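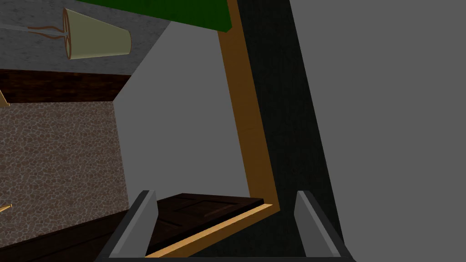
AKTHORPE, 2025-08-08 - The Saneck Foundation has opened its second round of travel grants for people going through cancer treatment, and the application form is now two pages instead of five.

The grants cover gas, bus and train fares, parking, and overnight stays for patients who live more than 20 miles from the place where they are treated. One companion can be included on the same form. The first round paid out 267 grants, most of them to patients making repeat trips for radiation, where a course can mean a visit every weekday for several weeks.

The money comes from a gift made by the founder of Spanos, the local printing supply company, when the business was sold. The founder asked that the fund carry the foundation's name and that none of the gift be spent on buildings. Running costs are paid from a separate account.

Three things have changed since the first round. Patients no longer need a letter from a doctor, and an appointment card or a printout from the clinic's patient portal is enough. Grants are paid before travel when the dates are known. And the upper limit for one household has gone up from $3,000 to $4,000 in a year, which should help families who have to stay near the hospital after surgery. 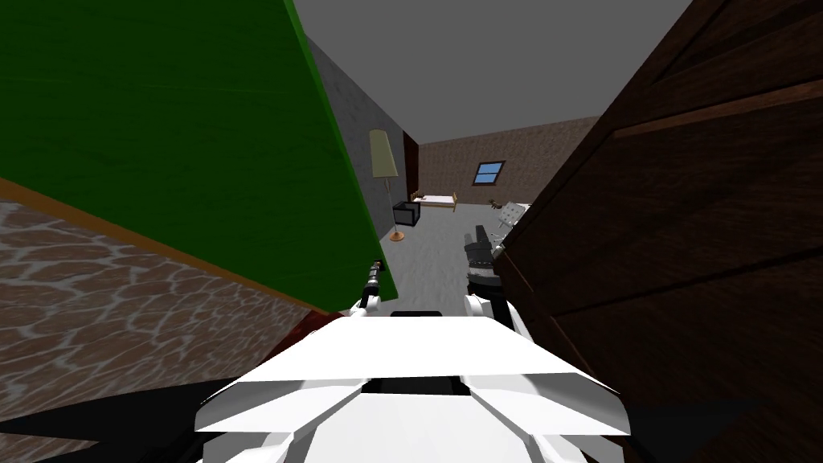
Green panel and dark wood.

The change in payment dates came out of calls to grant holders in the spring. Several said they had put hotel bills on a credit card and waited six weeks to be paid back. Two had skipped appointments. The foundation now aims to send payment within five working days of getting a complete form.

Applications from Idar and the towns north of it are especially welcome. Very few came from that side of the county last time, although the drive to treatment is the longest there. Paper forms will be at the Idar library and both pharmacies by the end of August, and the foundation can mail one on request.

Grants do not affect eligibility for the hospital's own financial assistance program - the two can be used together. People who were turned down in the first round for lack of a doctor's letter can apply again and do not need to resend receipts already on file.

Forms are read as they come in. There is no closing date for this round.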